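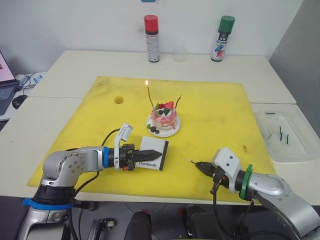
Portada Reportajes Taller Suscripción

Lectura: 3 min

En Avari llevan desde abril probando pinzas para piezas pequeñas. Compararon 2 modelos, el Kavison y el Trokness, con el mismo controlador Wan. El Kavison cierra más despacio y avisa antes si algo resbala.

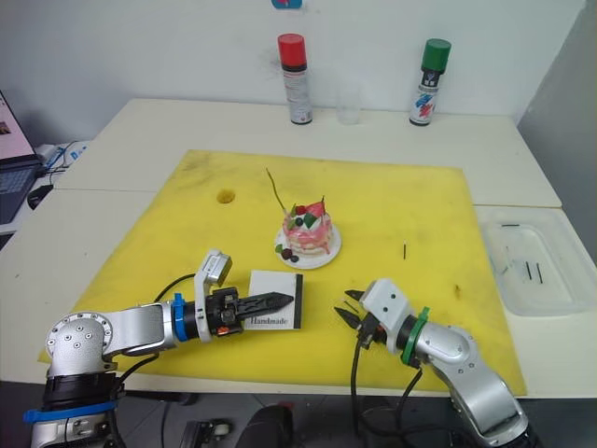

Un lector que trabaja con brazos parecidos escribe que la velocidad le importa poco: él cambiaría antes los dedos que el controlador.

En el taller le dan parte de razón. Los dedos se gastan, y el juego de recambio se pide cada 5 semanas.

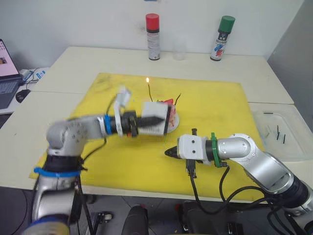
¿Hay que recalibrar las cámaras al cambiar de pinza? Conviene hacerlo siempre, y con el Wan se tarda 3 minutos.

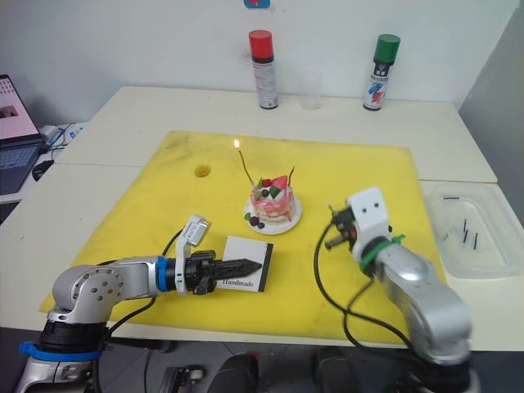

El registro suma 3,284 agarres y los fallos se concentran en los objetos finos. Un cilindro grueso perdona un error de posición; un palito, muy poco. Las velas delgadas de la tarta y la tarjeta de «Handmade», tumbada sobre la plancha amarilla, son de esa clase difícil. Para lo plano, el equipo prefiere el Trokness.

Compartido 5 veces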